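Setting Up the Water Dispenser

1. Place the wooden stand on a level table and set the empty glass dispenser on its platform.
2. Turn the dispenser until the spigot sits clear of the posts.
3. Hand-tighten the flange nut - do not use a wrench.
4. Fill with cold water, leaving space at the top, and check the spigot for drips.

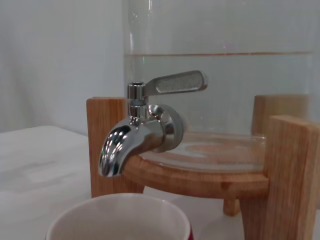 Filled dispenser on its stand, spigot at the front.

Report cracked glass to Graziella Bortolotti, Tutbridge front office.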